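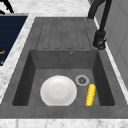 Lahcen Kabbaj, on reading an early draft of this section, objected that a simulated kitchen should be judged by the policies trained in it and by nothing else. If the trained arm does well on a real worktop, he wrote, the buyer has little reason to care how the sink was modelled. We take the point for groups that already own a test kitchen. Most of the groups we had in mind do not, and for them the kit must be judged on its own terms before any money is spent.

## 4. Review of the Brornix kitchen kit

### 4.1 What is supplied

Brornix is a package of simulated kitchens for training and testing household arms. It is sold by Petora under a yearly licence, priced at 3,000 euros for a single laboratory at the time of our order. The licence covers four room layouts, 124 movable objects, a set of task scripts and a recorder that stores joint states together with rendered camera views. Scoring is handled by a separate service, Grenduvance, which takes the stored episodes and returns a pass or fail for each, with a reason code. The service may be left out, in which case the user has to write the success tests.

All work reported here was done with the version dated September 8, 2019. A later update changed the names of several task scripts but, according to the release notes, left the contact settings alone. We have not repeated our runs on it.

### 4.2 Choice of task

We limited the review to sink tasks. Shelf and drawer tasks are well served by older kits, and earlier comparisons exist. Sinks are harder to model. The walls restrict the approach of the wrist, a flat plate on a flat floor offers little to hold, and contact between a thin rim and a sloping wall is a known source of unstable behaviour in rigid-body solvers.

The task, called *clear basin* in the scripts, asks the arm to take a plate and one food item from the basin and set them down on the worktop. The food item may start on the plate or beside it. These two cases share one script and one score, which we consider a fault in the design: lifting a loaded plate level and picking two separate items are different problems, and a single success rate hides the difference. We split the results by hand.
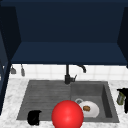
**Figure 1.** Sink area in Brornix, loaded-plate start: brown food item on the plate, right-hand basin.

### 4.3 Procedure

The controller was the Keskin baseline, used with its published settings and no further tuning. Berkay Güler ran the episodes and kept the log. In total 559 episodes were stored. Starting positions were drawn by the kit's own sampler, with the random seed written to the log before each run so that any episode could be played again.

An episode ended when both items had rested on the worktop for two seconds of simulated time, when the step limit was reached, or when the solver reported an error. Solver errors were kept in the totals. Leaving them out would have raised the success rate, but a user who pays for simulated time also pays for the episodes that crash.

Two settings were changed from their default values. The physics step was halved after early runs showed plates passing slightly into the basin floor. The friction of the basin material was then raised to the value given in the manual, as the value in the supplied configuration file was lower. Petora has confirmed by letter that the manual is correct.

### 4.4 Observations

Visual quality is good enough for the purpose. The dark, stone-like finish of the sink is faintly mottled and the marble worktop has soft grey veining, so a camera-based policy is given some surface variation to cope with. The drain, the grooved drainboard and the black tap are all modelled as separate parts. We had expected the tap to be a frequent cause of collisions, given the reach of its curved spout, and gave it its own line in the log for that reason.

The sampler is the weaker part of the kit. It checks that a food item does not overlap another object, but it does not check that the gap left over will admit the fingers. An item lying between a plate and the basin wall is therefore accepted as a valid start, even where no grasp from above exists and the plate must be moved first. Some users will want such cases. They should be able to switch them off, and at present they cannot.

The plate itself gave the most trouble. With the default step, a rim pressed against the wall could gather enough contact force to jump when released. Halving the step removed the effect in every replayed episode, at the cost of longer runs. We would advise any new user to make this change before collecting data – results from the two settings should not be pooled.

Grenduvance agreed with our hand marking in most cases. Its disagreements fell mainly on plates set down with part of the rim over the worktop edge. The service passes these if the plate is stable. We failed them, following the wording of the task script, and the tables in Section 5 use our marking throughout. The service's own marks are given in Appendix B, with the reason codes as returned.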